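A thread about buying our second robot arm, for other small packing businesses who are doing the math this spring.

We pack fruit gift baskets in Sullstead. In March I must give our owner a budget for one more station. I will write what I learned with the first one, mostly my mistakes.

Mistake one: I compared only the price of the arm. The arm is the number on the big page of the quote. The gripper, the mounting, the cables and the training are on the other pages, and I read these too late.

For the gripper we had two offers, one from Orbridge and one from Clirard. Clirard asked 2,128 dollars with the fingers included. Orbridge was cheaper, but the fingers are a separate line, and fingers are a part that wears.

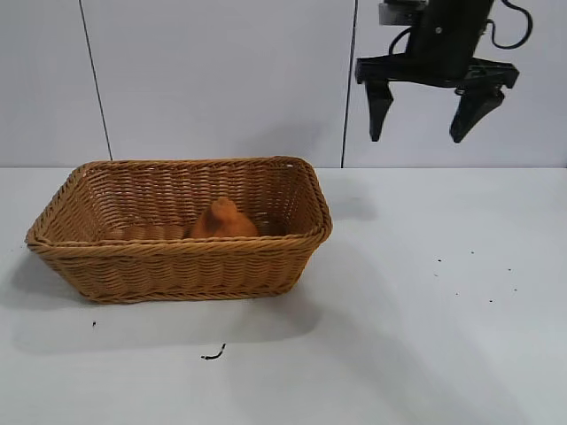 So my first rule for the new budget: every part that touches the product gets its own line, with a spare. I put 2 sets of fingers per station. If the supplier cannot tell you the price of one set by email, put a question mark next to this supplier.

Second rule: test with your own goods before you sign. Soft things with a funny shape are a different job than cardboard boxes. We asked each supplier for one task only – one orange piece, one basket, in and out.

Ask for 20 tries in a row, and ask to see all of them. A sales video has one try, and it is always a good one.
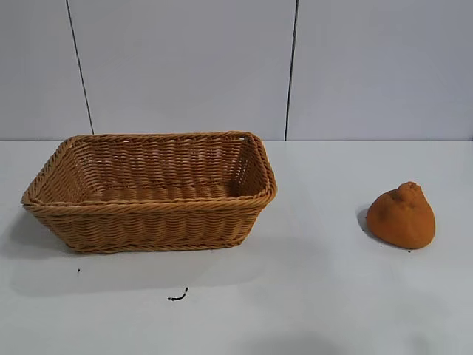

Berwyn Ruddock writes that I forget the people hours, and that in his shop the setup cost more than the gripper. He is right and I thank him. I had 65 hours in my plan for setup and teaching the positions. Please write this line also if your own staff does the work, their hours are not free.

Third rule: plan the table and the light together with the arm. We bought a table first and then learned that the arm could not reach the back corner. A plain table of the correct height is cheap when you order it at the beginning. It is expensive when you order it as the second table.

Also the baskets. Ours come from Massawe and the sizes change a little between deliveries. I asked them for a written tolerance. It costs nothing to ask, and it saved us one sensor in the plan.

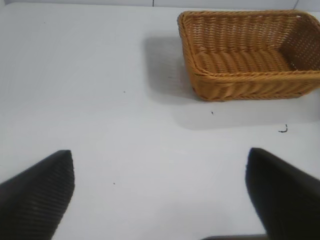 The basket from the wrist camera, gripper open.

The wrist camera is an option on both quotes. I keep it in the budget, but on a separate line, so the owner can decide.

Tài Quách asked me for the spreadsheet. I will clean it and share it here when the owner has signed – or when he has said no, then you can see what I asked for.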